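Section 7. Stacking and Storage of the Wooden Block Set

7.1 Scope

This section applies to the Zivasus wooden block set when used on a tabletop. It covers preparation of the surface, building of a low stack, and return of the blocks to storage. Instructions for floor use are given in Section 8.

7.2 Preparing the surface

1. Select a level table with a plain, smooth top. A light surface is recommended for sets that include dark red or reddish-brown blocks.
2. Wipe the surface with a dry cloth. Do not apply wax or polish.
3. Remove any item that is not part of the set from the building area.
4. Place an empty bin near a corner of the table, away from the building area.

CAUTION: The tabletop load must not exceed the value given by the table manufacturer. A full set with its bin weighs 1059 g.

7.3 Building the stack

1. Lay the widest blocks first, flat side down.
2. Add each further block from directly above. Release it only when it rests fully on the block beneath.
3. Keep unused blocks on the table within reach, but clear of the base of the stack.
4. Blocks with a curved cutout may be placed with the opening facing down, provided that both ends are supported.
5. Flat planks may be used to bridge two blocks of equal height.

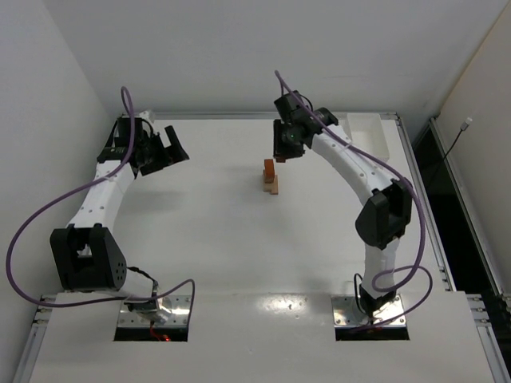
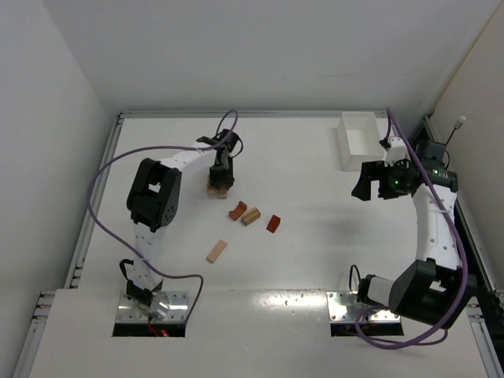 Photos: Rhys Rewi / Lerberg

NOTE: Differences in grain and shade between wooden blocks are normal and are not covered by the warranty.

7.4 Returning the blocks to storage

1. Take the stack down from the top, one block at a time.
2. Place planks along the bottom of the bin, followed by the larger blocks. Arched blocks go in last.
3. Check each block for splinters or loose finish. Set damaged blocks aside.
4. Store the bin indoors, away from heaters and direct sunlight.

CAUTION: Do not drop blocks into the bin from a height. Corners may chip.

7.5 Replacement parts

Single blocks may be ordered under part number 528. Orders are to be addressed to Soudabeh Mohammadi, Parts Department, and must state the shape and color required.

Section revised 2022-10-14.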